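News > Local > Wakham

We use cookies to improve your visit. Accept / Manage settings

August 15, 2019
By Ashton Pomare

Instant noodles and over-the-counter basics will share a shelf at the Sutcliffe corner store in Wakham from November, the owners said. Roughly 100 customers had asked for it. Late hours too, till 3 a.m. on weekends.

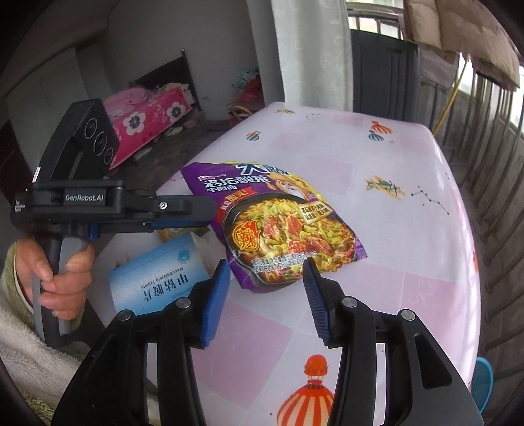

Pickled cabbage beef noodles, purple pack, and a box of Mecobalamin Tablets on a table.

Prescription items not included, those stay at the pharmacy on Wernia Street. Noodle range goes up to 36 kinds, alot of them spicy. Parking unchanged. Store is still hiring for teh night shift, ask at the counter.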